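Stetesura Reinigungskonzentrat, 498 ml: viel Etikett, wenig Neues

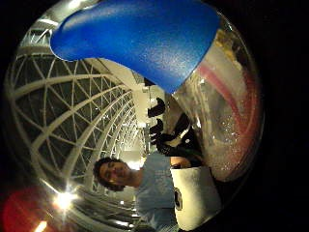

Mit Handschuhen geht es natürlich auch.

Gekauft habe ich das Zeug im Dezember, nachdem mir der Verkäufer bei Nygård versichert hatte, damit sei das Thema Putzmittel für ein Jahr erledigt. Ist es nicht. Die Flasche soll für 80 Eimer reichen. Wer sich an die Dosierung hält, bekommt allerdings einen Eimer Wasser, der ganz leicht nach Zitrone riecht und gegen eingetrocknetes Fett auf der Dunstabzugshaube ungefähr so viel ausrichtet wie Wasser.

Mit doppelter Menge wird es brauchbar. Fliesen, Waschbecken, Kühlschrankfächer: sauber, keine Streifen. Auf der dunklen Arbeitsplatte blieb ein Schleier, den ich zweimal nachwischen musste. Kalk im Bad hat es kaum angegriffen, dafür nehme ich weiter Zitronensäure.

Der Dosierdeckel ist eine Frechheit. Die Skala sitzt innen, man sieht sie nur gegen das Licht, und nach acht Wochen tropft das Gewinde. Das günstigere Ruvon hat eine simple Pumpe und kleckert nicht.

Zum Preis: Bei Feria steht das Konzentrat neben dem normalen Allzweckreiniger, und wenn ich meine tatsächliche Dosierung ansetze, ist der Vorteil fast weg. Gøran Strand hat mir in den Kommentaren zum letzten Test geschrieben, bei ihm halte eine Flasche ewig. Mag sein, vielleicht putzt er seltener als ich.

Gut finde ich den zurückhaltenden Geruch, und meine Hände waren auch ohne Schutz nicht rau. Für »bis zu 8-mal stärker« hätte ich trotzdem gern gewusst: stärker als was? Auf meine Mail an den Hersteller kam bisher ein Rabattcode.

Zwei von fünf Punkten. Die Flasche brauche ich noch auf.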